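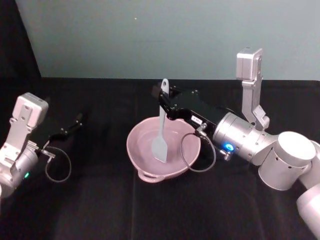 ## Sat 19 December, duplicate scenes in the Jivano catalogue

Duma's matcher finished overnight. Their claim was that it would find every scene sold twice under different titles and leave the rest alone. I don't believe the second half and I'm not sure about the first.

Input was the 722 scenes Jivano licensed from the old Wustholm back catalogue, adult titles only, trailers taken out in July. Matcher says 655 are unique and the remainder are repeats. Looks very clean. I'd like it more if it were messier.

Pulled 10 of the flagged pairs and watched the openings side by side with the sound off. Most are real repeats: same sofa, same lamp, new title, performer credited under a different stage name. Two are not. They share a studio ident and a long slow pan over a swimming pool, then go off into different scenes with different people. The matcher seems to weigh the opening far too heavily, and Wustholm stuck the same opening on nearly everything they put out.

The confidence score is no help. Both wrong pairs scored higher than one of the right ones. I asked Duma what the score means and got a link to the brochure. 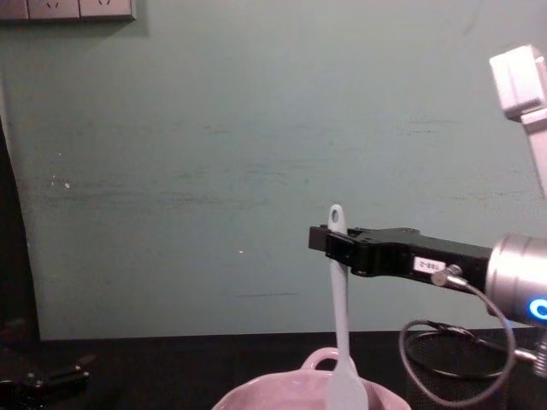

Then there are the blurbs. Jivano want them used as a second signal, and I think that's a mistake. Half of them have been through a synonym swapper at some point, so one scene can have three descriptions that hardly share a word, and two unrelated scenes can both be "a steamy encounter by the pool". The cast lists aren't much better. Stage names change spelling between the box cover and the site, and one performer is down as two people on the same page.

Tried trimming the first 400 frames off every file and rerunning a small batch. One bad pair went away, the other stayed. Can't say yet if the trim also lost good matches. Don't quote this to Jivano.

Nägeli's older tool is slower and ugly but it compares the middle of the file, where the scenes do differ. Worth a fair run before anybody signs with Duma. 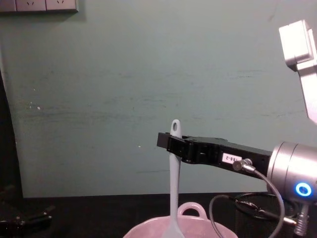

*Gripper holding the spatula upright, pink bowl below.*

To do:

- rerun the full set with Nägeli, same input, no blurbs
- check the two wrong pairs by hand against the release paperwork. If the records say different performers, nothing gets merged
- ask Duma for the raw scores
- keep the age and consent records attached to the original file, whatever gets merged. The export drops that column at the moment and I only spotted it by accident
- no deletions from the live site until the above is done

Left the Duma output in the shared folder, marked unchecked.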